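Notas del ponente. Trazabilidad del instrumental reutilizable en la central de esterilización.
Folasade Bashir, 4 de febrero de 2023

Diapositiva 1. Presentación breve. Alcance: instrumental con vida útil limitada por número de usos. Quedan fuera implantes y material de un solo uso.

Diapositiva 2. 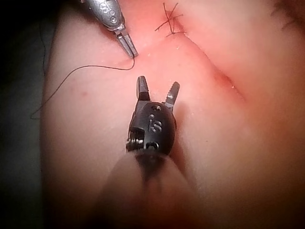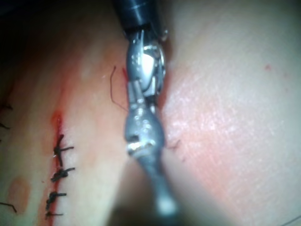
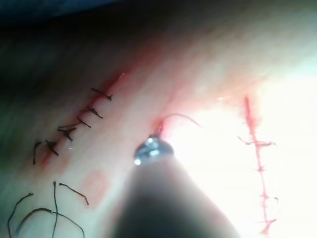
Diapositiva 3. Unidad de registro. En Brivutora el inventario se llevaba por caja. Una caja con 12 piezas generaba un solo apunte, y la sustitución de una pieza no dejaba rastro. Pasamos a registro por pieza, con código grabado y lectura en tres puntos: recepción, montaje y salida.

Diapositiva 4. Datos. 829 piezas dadas de alta en Orby. Periodo de observación: 180 días. Discrepancias entre contador y hoja manual en 8 piezas, todas por lectura omitida en recepción. Insistir: el contador suma al cerrar el ciclo, no al abrirlo. Si preguntan por ciclos abortados, remitir al anexo B.

Diapositiva 5. Integración. Orby exporta a Trevent cada noche. El campo de lote del autoclave llega truncado si contiene guion; se corrige en origen. Pendiente de Balogun la validación del formato nuevo.

Diapositiva 6. Coste. Lectura adicional por pieza: roughly cuatro segundos. No extrapolar a otras centrales; el nuestro es un turno de mañana con dos puestos de montaje.

Diapositiva 7. Pendiente: alarma previa al último uso, baja automática, permisos de edición del contador. Turno de preguntas.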